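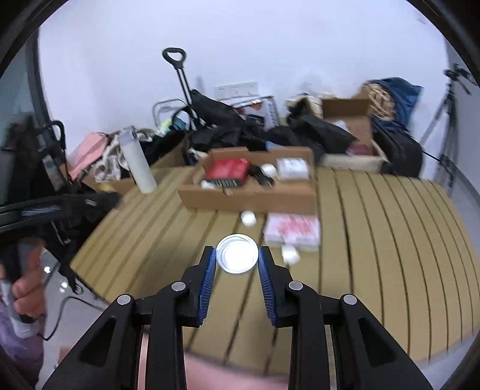
Figure 7.1 A clear plastic cup between two ridged blue pads.

CHAPTER 7
Paying for an Acquisition

When one company buys another, the two sides must settle more than the price. They must also agree on the form of payment. A buyer may offer cash, its own shares, or a mix of the two, and each choice places risk on a different party.

Consider the purchase of Wenetti, a maker of payroll software, by its larger rival Arport. Wenetti had 2 million shares outstanding. Arport offered $29 in cash for each one, a total of $58 million. Holders who accepted knew exactly what they would receive. They also gave up any claim on the later growth of the combined firm.
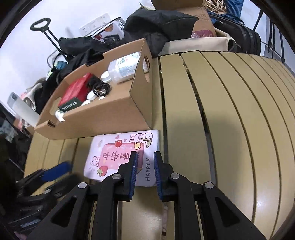

By Mỹ Mạch and Vy Doãn

A share offer works differently. Had Arport paid in stock, Wenetti's holders would have become part owners of the buyer – and the value of their payment would have moved with the market until closing. Contracts often limit this movement with a collar, discussed in Section 7.3.

Key terms: cash offer, exchange ratio, collar, premium, closing conditions

7.1 Cash Offers

A cash offer may be funded from the buyer's balance sheet, from new debt, or from both. Lenders will ask how steady the target's income is. In software, they look first at renewals. Tronddale, a billing platform with 2,000 business customers, renewed 71 percent of its contracts in the year before its sale, and its buyer's bank set the size of the loan accordingly.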